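Section 2: Caring for Your Tutamholm Table Linens

Welcome to the part of the guide that most people skip until something has been spilled. If that is where you are right now, go straight to step 1 under "Fresh stains" and come back to the rest later with a cup of something nice. Everything in this section applies to the Estov cotton cloths and the Biletti cotton blend. The coated Cárdenas cloths are wiped and never machine washed, and they have a section to themselves.

Before the first wash

1. Take off the paper band and the little pin behind it. The pin is easy to miss, and it will snag the weave if it goes through the machine.

2. Shake the cloth out and let it hang over a chair for an hour or two. It has been folded tightly for quite a while by the time it reaches you, and the creases relax a good deal without any help.

3. Wash it once by itself, in cool water, with half your usual amount of detergent. New cotton holds on to a finish from the mill -- you may notice a faint starchy smell -- and one wash takes care of it.

Note: Expect a little shrinkage the first time. An 88-inch cloth is cut slightly generous so that it settles at its proper size. If you are planning to hem or trim yours, please wash it before you pick up the scissors! 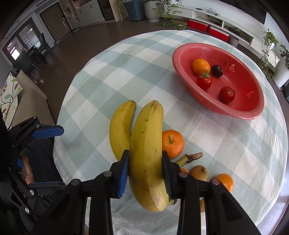

Fruit is behind more of the letters we get than coffee and wine put together, and it is a sneaky sort of stain. Juice can dry nearly clear, so the cloth goes into the drawer looking perfectly fine and comes out in April with a tan ring on it. Pale checks like the sage green and off-white are the ones where you will notice it soonest. A banana with a brownish patch on the peel, like the one over the cloth here, is best kept in a bowl or on a plate, as the soft spots can weep a bit and the sap darkens as it ages.

Fresh stains

1. Lift off anything solid with the back of a spoon. Work from the outside of the spot toward the middle.

2. Blot with a plain white towel. Please don't rub, however tempting it is.

3. Turn the cloth over and run cold water through the back of the stain for a minute or so.

4. Work in a drop of clear dish soap with your fingertips, leave it for 38 minutes (set the kitchen timer and go do something pleasant), and rinse.

5. Look at the spot in good daylight. If you can still see it, repeat steps 3 and 4 before washing as usual.

Caution: Do not put a stained cloth in the dryer. Heat sets fruit and tea stains, and after that there is very little that any of us can do for you.

Caution: Never mix stain removers, and keep chlorine bleach away from the colored cloths altogether.

Drying and pressing

1. Hang the cloth over a line or a shower rail, folded once, while it is still quite damp. Give the edges a gentle tug to straighten them.

2. Iron on the wrong side at the cotton setting before it dries completely. Round cloths go best if you start in the center and turn the cloth as you work outward. Alfredo Samonte, who wrote the first edition of this guide, never ironed the overhang at all -- he let it drop into place overnight -- and I have come around to his way of doing it.

3. Let the cloth cool flat before you fold it.

Storage is covered in the next section, along with how to roll a large cloth on a tube.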